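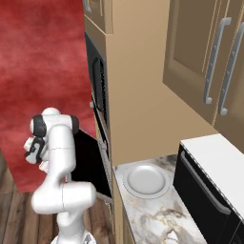
Kitchen, red wall, oven door open.

Mirstead House, shared kitchen and utility area
Fire and general safety checklist
Date of walk-through: 01/02/2025
Outcome: pass with comments, 2 items open

1. Exit route from kitchen to yard
OK. Door opens fully with the handle alone. The mat inside the door has a curled corner. Tape it down or replace it.

2. Fire extinguisher
OK. Pin and seal in place, gauge in the green. Service tag runs out in May. Book Leemans for the annual service before then.

3. Fire blanket
OK. The pull tabs hang free. Last time they were tucked behind the case.

4. Smoke alarm, hallway
OK. Tested with the button, heard clearly in both ground floor bedrooms with the doors shut.

5. Heat alarm, kitchen
OPEN. Sounds on test but does not set off the hallway unit. The two are supposed to be linked. Tellus installed both, so call them first. Until this is fixed, keep the door between the kitchen and hallway closed at night.

6. Oven and cooktop
OK. Door hinges hold at every position. Door gasket has a small split at the lower corner, not leaking enough to matter yet. Look at it again next time. Knobs all return to off. Anti-tip bracket engaged.

7. Range hood filter
Greasy. Washed and put back during the visit. The cleaning sheet says monthly and the last entry is a good deal older than that.

8. Outlets and cords
OPEN. GFCI outlet left of the sink will not reset. Taped over and marked out of use. Electrician needed. No extension cords in use anywhere else.

9. Hot water
Kitchen tap reached 40 °C after a short run. No change needed.

10. Refrigerator
OK. Door seals clean. Raw meat is on the bottom shelf in a tray, as it should be.

11. Cleaning products
Moved the Zitora descaler from under the sink to the locked cupboard. It should not be stored beside the bleach.

12. First aid kit
Burn dressings out of date, replaced. Bandages and gloves fine.

13. Trash and recycling
OK. Lids close. Cardboard stacked by the water heater was taken out to the bins. Please keep that corner clear.

Next walk-through: May, or sooner if items 5 and 8 are repaired before then.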